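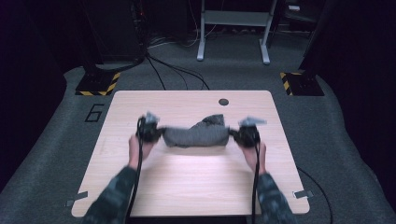

Review: Pramilik hand-held grippers (pair)
Posted 10/26/19

I'd put off buying these for ages because our equipment budget is tiny and I'd already blown a good chunk of it on a Bettencourt bench that wobbles. But we needed a way to record cloth handling by hand before committing to an actual arm, and a pair of Pramiliks came in at $400, so in they went!

First thing to know – they're cabled. Each one has its own lead running back past your wrist, and you'll want to plan your floor space and your table height with that in mind. I didn't, and had to order longer leads from Hasus, which took 13 days to turn up and weren't cheap either. Put them on the first order.

The jaws are lovely on fabric. Knits, tea towels, old T-shirts, whatever you've got (I haven't tried silk). You pinch an end in each hand and pull, and after a few goes it feels pretty natural. My forearms were sore after 21 minutes though, so budget for a second person if you're planning long sessions.

I also got a quote on the Dravuvora set. Nicer handles, better colour choice, but they wanted a yearly service plan on top and I couldn't make the numbers work for our little centre.

Would I buy them again? Yep, with the long leads. Warranty is 2 years, and spare jaw pads are sold separately, so grab a packet while you're paying for shipping anyway.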